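Dampfbürste Skindham im Langzeittest: Darf das Bügelbrett jetzt in den Keller?

von Dilek Değirmenci, 9. April 2025

Ich muss vorausschicken, dass ich eigentlich gerne bügle. Bei meiner Großmutter in der Küche lief dabei immer das Radio, es roch nach Stärke und warmer Baumwolle, und wenn ich brav war, durfte ich die Taschentücher machen. Trotzdem steht mein Bügelbrett inzwischen meistens hinter der Schlafzimmertür, und die Hemden und Blusen warten auf dem Stuhl daneben auf bessere Zeiten. Als dann mein altes Eisen im Winter den Geist aufgab, habe ich mich nach einem Handdampfglätter umgesehen und bin nach einigem Hin und Her bei der Skindham von Zurnevix gelandet. Gekauft habe ich sie ganz normal bei Ekinci, dem kleinen Elektroladen bei uns um die Ecke, für 129 Euro. Online hätte ich vielleicht etwas gespart, aber Herr Ekinci lässt einen das Gerät vorher in die Hand nehmen, und das war mir in diesem Fall wichtig, denn mit meinem Handgelenk ist nicht mehr zu spaßen.

Ausgepackt ist die Bürste schnell. Im Karton liegen das Gerät, ein Bürstenaufsatz für schwerere Stoffe, ein Hitzehandschuh (nur einer, für die linke Hand, Linkshänder haben das Nachsehen) und eine Anleitung, die so klein gedruckt ist, dass ich sie mit der Lupe gelesen habe. Der Tank lässt sich nach unten herausziehen und passt gut unter den Wasserhahn, auch unter meinen, der ziemlich tief sitzt. Bis Dampf kommt, dauert es keine Minute. Das Kabel ist erfreulich lang, ich komme von der Steckdose im Flur bis zum Kleiderschrank, ohne etwas umzustecken.

Nun aber zum Glätten selbst. Viskose und dünne Wolle sind eine Freude! Meine dunkelblaue Lieblingsbluse, die nach jeder Wäsche aussieht wie eine Landkarte, hängt nach zwei, drei Zügen wieder ordentlich da, und das Wollkleid von meiner Schwester hat sogar den leichten Schrankgeruch verloren. Auch Vorhänge gehen wunderbar, die lasse ich einfach an der Stange hängen. Bei Baumwolle sieht es gemischter aus. T-Shirts werden gut, Hemden mit festem Kragen nur so lala, und wer eine scharfe Bügelfalte in der Hose möchte, braucht weiterhin ein Eisen und ein Brett. Leinen habe ich nach einer halben Stunde aufgegeben – das wurde weicher, aber glatt wurde es nicht.

Gestört hat mich anfangs das Tropfen. Hält man die Bürste zu schräg, spuckt sie, und zwar mit Vorliebe auf Seide. In der Anleitung steht dazu ein einziger Satz, man möge das Gerät »möglichst aufrecht führen«. Seitdem ich nach dem Einschalten erst ein paar Stöße ins Waschbecken gebe, passiert es kaum noch. Laut ist sie übrigens auch, sie brummt wie ein kleiner Wasserkocher, und meine Katze verlässt dabei grundsätzlich das Zimmer.

Ein Wort noch zum Liegen und Hängen. Der Hersteller wirbt damit, man könne Kleidung auch auf dem Tisch glätten.

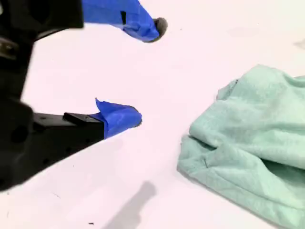
Das klappt nach meiner Erfahrung nur mit einem dicken Handtuch darunter, sonst sammelt sich die Feuchtigkeit zwischen Stoff und Platte, und man dampft sich neue Knitter hinein, kaum dass die alten draußen sind. Am Bügel, mit der freien Hand leicht nach unten gezogen, wird das Ergebnis deutlich besser. Ich habe mir dafür einen Haken an die Badezimmertür geschraubt.

Zum Vergleich hatte ich mir von einer Kollegin die Stultura 2 ausgeliehen, die etwas leichter ist und auch hübscher, wie ich zugeben muss. Ihr Tank reicht aber gerade für eine Bluse, dann steht man schon wieder am Wasserhahn. Mit der Skindham schaffe ich 3 Teile, bei dünnen Stoffen auch mehr. Dafür merke ich ihr Gewicht nach einer Weile im Unterarm, und einen ganzen Wäschekorb würde ich damit nicht machen wollen.

Verkalkt ist bisher nichts, wobei ich brav gefiltertes Wasser nehme. Eine Entkalkungsanzeige gibt es leider nicht, die hätte ich mir bei dem Preis gewünscht.

Ob ich sie wieder kaufen würde? Ja, für die Blusen und die Vorhänge sofort. Ein neues Bügeleisen habe ich mir vorige Woche trotzdem bestellt, ein ganz einfaches, für die Tischdecken und die Hemden meines Mannes. Das Brett bleibt also hinter der Tür stehen.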